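How Do Gears Work?

Have you ever turned the pedals on a bike and wondered how your feet make the back wheel spin? Part of the answer is toothed wheels, and once you know about them you'll spot them all over the place - in clocks, salad spinners, tin openers and wind-up toys!

A gear is a wheel with teeth round its rim. The teeth of one gear fit into the gaps of the next one, so when the first gear turns it pushes the second gear round as well. We say the two gears mesh. The kind with straight teeth is called a spur gear, and it's the simplest one to start with.
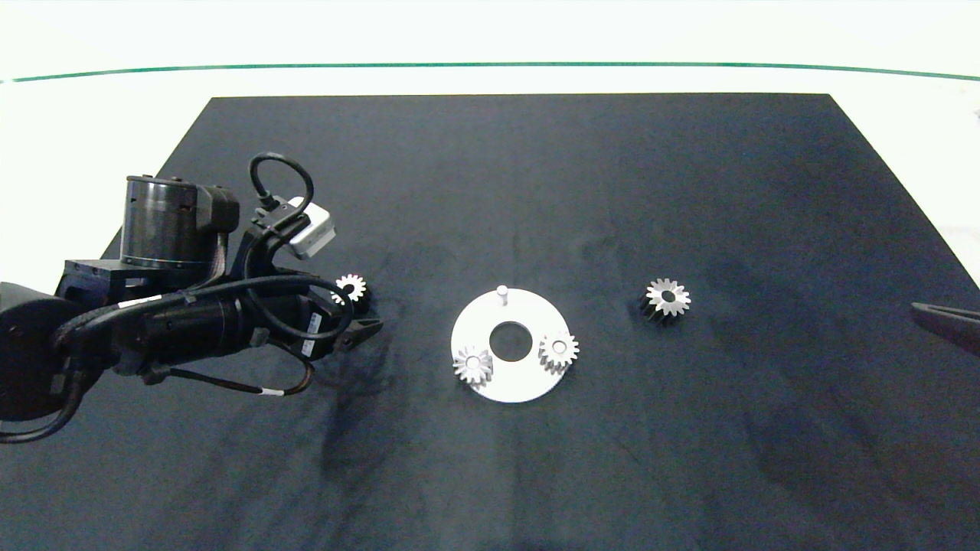 A spur gear standing on its edge, close to a round white plate with a peg near the rim.

Now for the really clever bit. Two gears that mesh always turn in opposite directions! If the first goes clockwise, the second goes anticlockwise. Put a third gear on the end of the row and it goes clockwise again, just like the first. Try it with your hands: lock your fingers together loosely, roll one hand forwards and watch what the other one wants to do.

Size matters too. When a small gear drives a big one, the big one turns more slowly but with a stronger push. Swap them over and you get speed instead. That's why a bike has low gears for steep hills and high gears for whizzing along the flat. 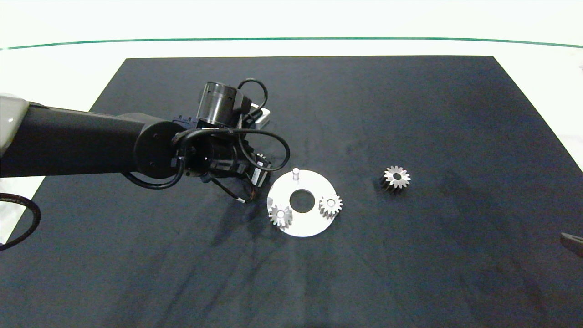
Every gear needs something to spin on. A rod that holds a gear in place is called an axle, and it goes through the hole in the middle (the proper name for that hole is the bore). Look at the plate again and you'll find a short silver pin standing up near its top edge, and two little gears lying on the plate with small holes through their centres. A third gear is over on the mat, all by itself. If gears are too far apart their teeth can't touch, and you could turn one all day without moving its neighbour!

Try it yourself: cut two circles out of thick card, glue a strip of corrugated card round each one with the bumps facing outwards, and pin them side by side on a cork board. Ask a grown-up to help with the pins. Which way does each one turn?

Words to know
Mesh: when the teeth of two gears fit together
Axle: the rod a wheel or gear turns on
Bore: the hole through the middle of a gear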